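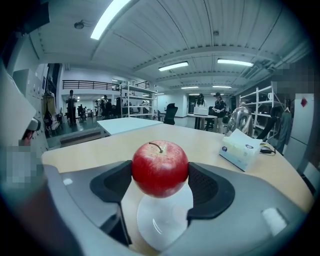 Rivley Sportsmen's Forum > Leases and Access > Sperling Gate closure and stand assignments

Posted by N_Ridgeway (Lease Coordinator), July 15, 2023
Members are advised that the landowner, Brerkley Timber, will close the Sperling Gate to all vehicles for the coming deer season. The closure applies to the full 2,393 acres of the Plavico lease. Foot access through the gate remains permitted. Vehicles are to enter by the north road and park in the gravel lot. Members holding stands south of the creek may request reassignment in writing. There are 18 stands affected. Requests will be handled in the order received.
Noemi Ridgeway

Posted by southcreek_member
I wish to register an objection. The lease fee was paid in June on the understanding that both entrances would be open. From the gravel lot to my stand is a considerable walk over two ridges, and recovering a deer from that bottom without a vehicle is a serious matter for older members. A partial refund should be offered to those who hold southern stands.

Posted by tworidges
With respect to the previous poster, section four of the lease agreement states that the landowner may close any road for logging or erosion. We all signed it. I hold a southern stand as well and do not intend to ask for money back. Game carts are allowed on the skid trails, and the ground there is better than it looks on the map.
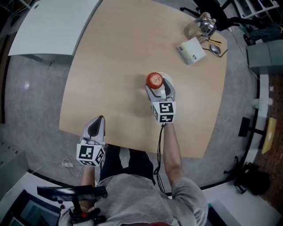

A red apple at the table, with a gripper closed around its base.

Posted by southcreek_member
Section four refers to temporary closure. A full season is not temporary in any ordinary use of the word. I would also note that the carts are of little help below the second ridge, where the trail has washed out.

Posted by N_Ridgeway (Lease Coordinator)
Both readings have been forwarded to Brerkley Timber for a written response. Until that response is received, no refunds will be issued and none have been ruled out. The washout has been recorded. I am adding one item that several members have raised by telephone.

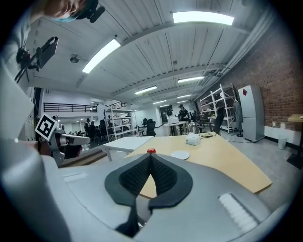

May a member drive through the Sperling Gate to recover a deer after dark?
Vehicle recovery requires permission from the lease coordinator for each occasion, and the gate must be locked again behind the vehicle.

Posted by hillside_bow
I thank the coordinator for the clarification. Could the rule be extended to hanging stands before the season? Mine is a ladder stand, and I do not see how it can be carried in by one person. The drive by the north road is also almost 23 miles longer for those of us coming from town, so a second trip for equipment is not a small request.

Posted by tworidges
I would oppose that. Once the gate is opened for ladders it will be opened for feed, cameras and everything else, and the landowner will have good cause to shut us out altogether. Two members can carry a ladder stand in sections. I am willing to assist.

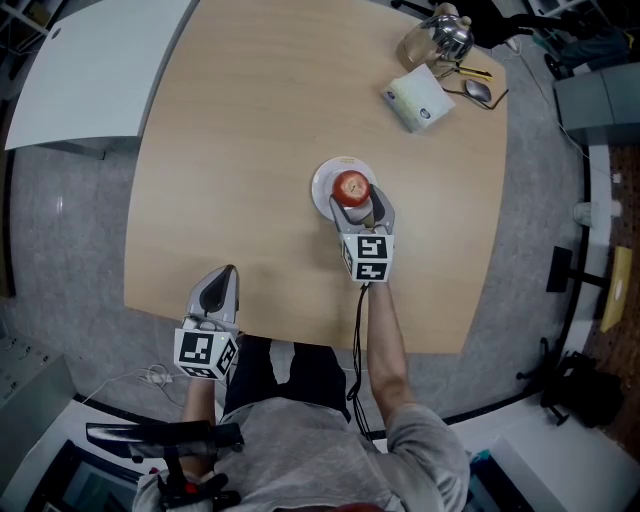
I would add that early traffic on the lower road moves the deer off the oak flat, as those who hunted it last season will recall. If any work is to be done there, it should be completed well ahead of the opener and on foot.

Posted by southcreek_member
The offer of help is appreciated, and hillside_bow may wish to accept it. My objection on the matter of the fee stands. I will submit a reassignment request in the meantime, without giving up the claim.

Posted by N_Ridgeway (Lease Coordinator)
Received. Stand reassignment requests should include the current stand number and a first and second choice. Equipment access will remain on foot until the landowner replies. The thread will stay open for comment.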